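The Second Life of a Winter Coat

By Pin-yu Lam

The bell over the door at Uvetti rings most often in October, when people open their closets and find out what the moths and the zippers have been up to. By half past eight in the morning there is usually a line. Customers hold their coats over one arm and wait for Siu-ming Kao to look up from the counter.

Kao has run the repair shop for 4 years. Before that she cut linings for Hsiao, a coat maker that closed its workroom and moved production out of state. She bought two of its sewing machines and a steam table, rented a narrow storefront next to a shoe store, and put a sign in the window that said "Coats Only."

"People told me to do wedding dresses," she says. "I don't like wedding dresses. Everybody cries."

Last year the shop took in 400 coats. Most needed small work: a pocket that had worn through, a snap that wouldn't close, a sleeve lining that had come loose at the cuff. A new zipper costs $100 on a long coat, more if the zipper opens from both ends. Kao quotes the price before she writes the ticket, and she will tell a customer when the job isn't worth it.

Boris Papadopoulos has heard that twice. He drives a delivery truck and wears out a jacket every couple of winters, always at the right elbow. On his first visit Kao told him to buy another one. He asked her to fix it anyway. She patched both elbows so they would match, and he wore it until spring.

"It had my pencil pocket," he says. "The new ones don't have the pencil pocket."

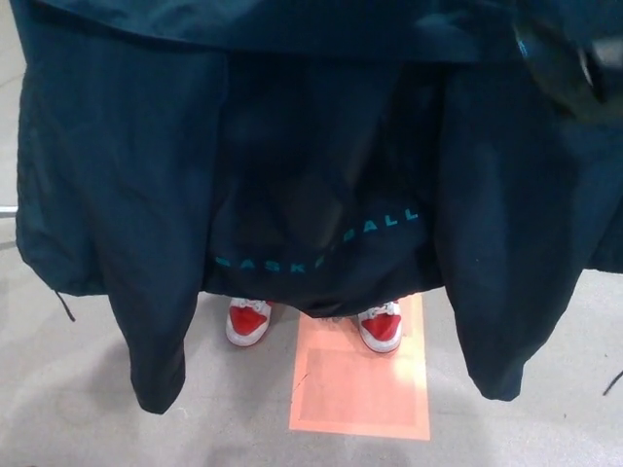
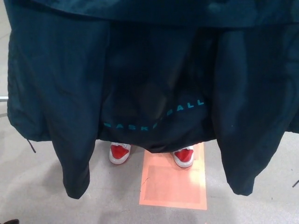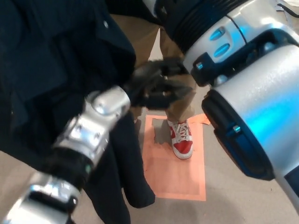

Dark garments, each resembling a jacket, warm-up top or coat.

The hardest part of the business is parts. Zippers are sold by tooth size, length and finish, and a coat from fifteen years ago may use one that is no longer made. Kao keeps hers in flat drawers that came out of a print shop. She buys from Gornberg, a small supplier that still sells by the piece, and from estate sales when she hears about a good one. In June she drove three hours for a box of horn toggles.

Yu-ting Kwan, who works the second machine, learned to sew on tents. She handles the shells and the down. When a down coat is torn, she works inside a cloth hood with armholes so the feathers stay off the floor. It was her idea, after a bad week with a parka.

Storage is where most of the damage starts, Kwan says. A coat put away dirty will draw moths to the food stains before they touch clean wool. Thin wire hangers stretch the shoulders. Down that has been packed tight all summer needs time in the open before it fills out again, and some of it never does.

Her advice is short. Empty the pockets. Close the zipper before washing. Hang wool on a wide hanger with space on both sides, and keep it out of plastic.

Not every coat gets picked up. At the end of last winter there were 184 tickets in the drawer marked "waiting," some of them two seasons old. Kao calls three times and then holds the coat for one more year. After that it goes to Trelteo, a clothing bank run out of a former school gym by Hamidreza Mirzaei.

Mirzaei says repaired coats are the first to leave his racks. Some still have the paper ticket pinned inside the collar, with the old owner's name crossed out. One man brought his back to Uvetti the following fall for a button. Kao recognized the lining, which she had put in herself, and sewed the button on while he waited.

She didn't write a ticket for that one.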